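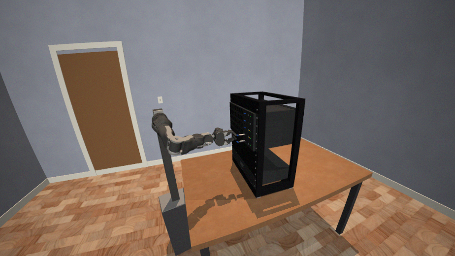 Rorker started as a stapled newsletter for people who like long reads, and issue 278 went out on 8/25/19 to 1,088 paying subscribers. It comes out of a back office in Briem, up a flight of stairs, behind a plain brown door with a white frame. Most of the work is reading. The editors pick five pieces a week, on anything from card fraud to ferry strikes, and write a short note on each.

The live nights came later. The first was held at the Jolero, a former movie house in Jirkatum, and sold 13 tickets. The next one, in November, will have two storytellers, a short film and a break for drinks. Tickets go to subscribers first, and any left over are sold at the box office on the night.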